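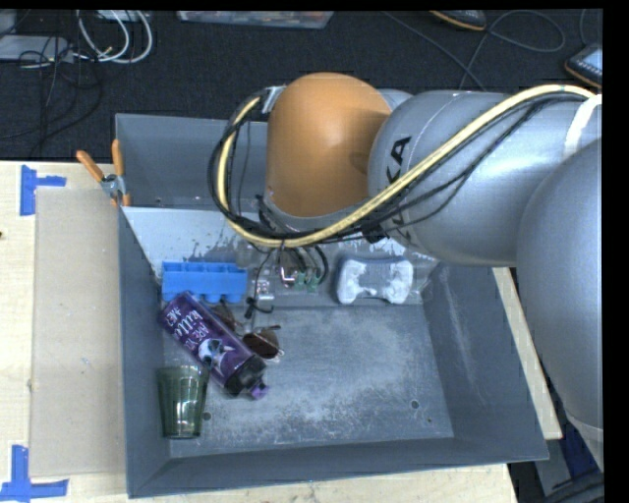 Home Archive Tidying Money Contact

I have now read 2 books and an unreasonable number of articles on decluttering, and I remain unconvinced that any of these people have ever owned a loft. The latest craze to reach Kakley is the holding bin. You buy one large container, put in everything you can't decide about, and leave it until your feelings have settled. The one they want you to get is a big grey thing with sloping walls, the sort that sits on a wooden tabletop, and the slope is my first complaint. Sloping walls mean the bottom is smaller than the top, so you pay for a wide mouth and get a narrow floor. Anything square goes in crooked.

The method comes from an outfit called Wornness, who run a paid course and a free newsletter that is mostly about the paid course. Their promise is that the average household can shed 1000 objects in a season. Average according to whom? I wrote to ask how they arrived at it and got back a discount code.

So I had a go without the course. I started on a Sunday with the hall cupboard and kept a tally, because if someone gives me a target I like to know how badly I'm missing it. By teatime I had 173 things on the landing. That sounds impressive until I tell you that a good half were batteries, carrier bags and those little keys for bleeding radiators. Are three identical radiator keys three objects? Wornness would say yes. I think they'd count the packet as well.

Then there is the getting rid. The books treat this as a sentence at the end of a chapter. The charity shop by the station has stopped taking electricals, the one on Rajput Road takes books only when the manager is in, and the tip wants you to book. I tried selling a few bits on Sidia, which everybody at work swears by. A lamp went. A bread maker drew several messages asking if it was still available, and when I said yes, silence. It's still available.

What bothers me more is the idea that keeping things is a sort of illness. My mother kept string, and when we needed string we had some. I threw out a box of odd screws in May and have since bought screws. The newsletter says you can replace nearly anything for very little, which is easy to say if you aren't the one paying, and it seems an odd line from people who also go on about waste.

I'll admit the cupboard door shuts now. It probably would have shut before if I'd moved the hoover. As for the other 500 things I'm apparently supposed to find upstairs, they can stay there until the weather is worse.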